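Search this site Go

About Helmy

Helmy is a small adult evening school in the old feed store on the Fukcombe road. We teach sewing, upholstery, basic bookkeeping and conversational Spanish to people who work during the day. Classes start at 6:30 p.m. and finish by 9.

The school was started by Patricio Bustamante, who had worked as an upholsterer in Fetirberg for most of his life and kept getting asked by customers how he did it. He began with one class in the back of his shop. When the feed store came up for lease he took it, fixed the roof, and moved the sewing machines over in a borrowed horse trailer. He still teaches the Monday-style beginner course we call Clitero, named for the street his first shop was on.

Last year 308 people took at least one course with us. Of those, 287 finished. Most live within a short drive, and many come back for a second subject. You do not need a diploma or any earlier training to sign up, and we do not give grades. If you want a letter for your employer saying you attended, ask at the front desk.

What we teach

Sewing runs all year. The first course covers hems, zippers, buttonholes and reading a pattern. The second is for people who want to make curtains, covers and bags in heavier cloth. Upholstery begins in February, and students bring their own chair or footstool. Please measure it first, as the door to the workroom is narrow. Bookkeeping is meant for people who run a small business or look after the accounts of a club. Spanish is taught in groups of no more than 12.

Our building

The building has 2,024 square feet of floor on one level, with a ramp at the side door. The front room holds the cutting tables and the machines. Bookkeeping and Spanish share the room across the hall. There is free parking behind the building, and the lot is lit until closing.
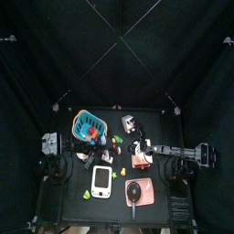
Heavy cloth is the subject of our second sewing course, and it is where students spend the most time on the basics of fit. A cover or a curtain that has to hang from a support needs careful measuring before any cutting is done. Tall black fabric walls with thin cords crossed in an X over the top are one case where the cloth and its supports have to be planned together. We start smaller, with a box cushion, and work up to full-length panels.

Fees and signing up

Fees are listed on the course pages and can be paid in two parts. Thread, chalk and needles are included. Fabric is not. To sign up, call or stop by in the evening while classes are on.

Filed under: About the School, Evening Classes

Page last updated in February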